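3.2 Collection of demonstrations

We gathered all demonstrations at the Patalholm site with one arm and a parallel gripper. The operator guides the arm by a hand controller, and we record the camera image, the joint positions and the opening of the gripper. The full set has 3,332 episodes. Of these, 2,320 belong to the cup and rack task, and the rest are shared between the shorter tasks of Section 3.4.

The table is covered with brown paper, and blue tape divides it into cells. Before each episode the software draws a cell for the rack and a cell for the cup, and the operator places them by hand. We do not ask for exact placement. A rack which stands across a tape line is accepted, as we found in the Cunha trials that too careful placement gave a policy which failed after small shifts.
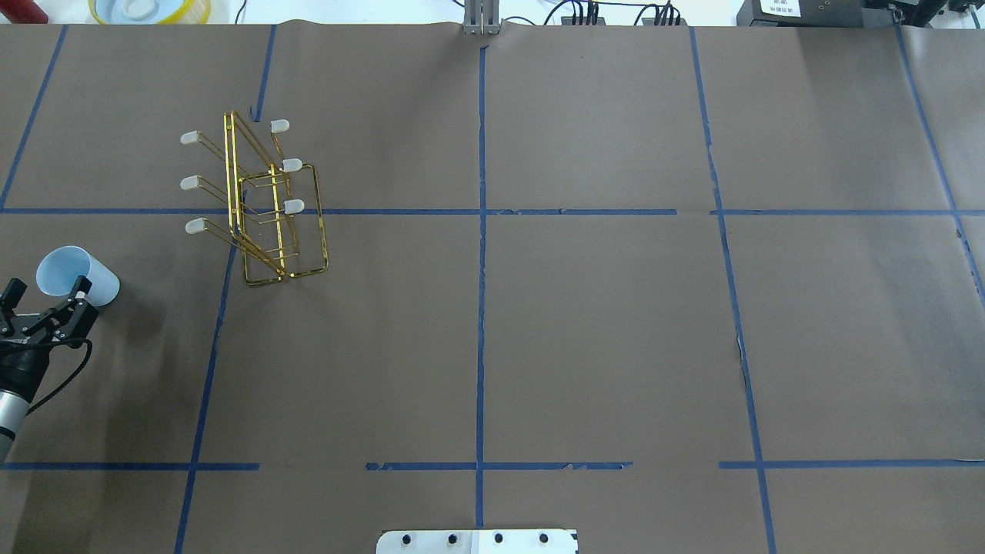
Figure 2. Cup and rack task: the gripper holds a light blue plastic cup beside the wire dish rack.

An episode is stopped after 60 seconds if the cup is not released on the rack. Stopped episodes are kept in a separate list and are not used for training — only for the failure detector of Section 5. Ohemaa Osei checked the labels of 800 episodes a second time, and where her label was different from the label of the operator, we used hers.

The paper wears out with use and the tape begins to peel. We did not replace it during a session, so the images of one session share the same background. For the Gonville split we held out complete sessions.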